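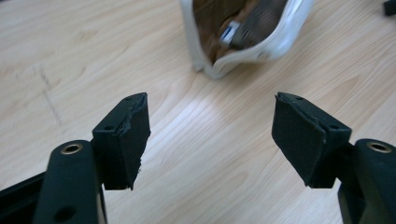

Registering a branch of a victim support NGO

Our group assists survivors of family violence. The head office in Mowat is registered; the Skuklow branch has 2 staff and no bank account. Does the branch need its own registration to receive a grant? 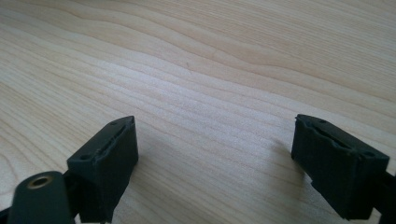 Clalora, October 10, 2023

Munther Hijazi
Usually no. The grant goes to the registered body, and the branch is named in the budget. Attach the board resolution and the branch address. Check the donor's rules on sub-accounts – some require one above 400 a month.

Fadi Dabbas
We registered ours separately in June. Too much paperwork. Ask the donor first.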